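Home News Business Sport Community Contact

Branholm guest houses face new bed tax 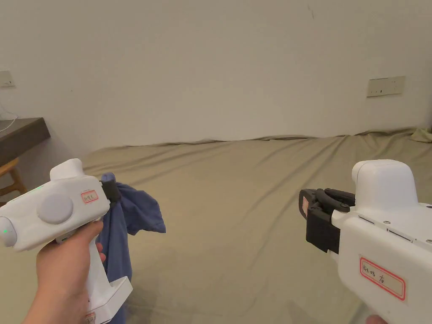 7 November 2023

Guest houses and small hotels in Branholm will have to charge visitors a nightly tax of £2 a room from next spring, the town council has decided.

The charge will apply to all 46 licensed premises in the town. Money raised will go towards repairs to the sea wall and the public toilets at Clerberg car park.

Owners who do not pass on the money could be fined up to £1000. Those with fewer than three rooms can apply for a lower rate — forms will be ready by the end of November.

The Henriques hotel group, which runs the Pinano on the harbour front, said it would have preferred a charge limited to the summer months. A petition against the tax has gathered 3000 signatures.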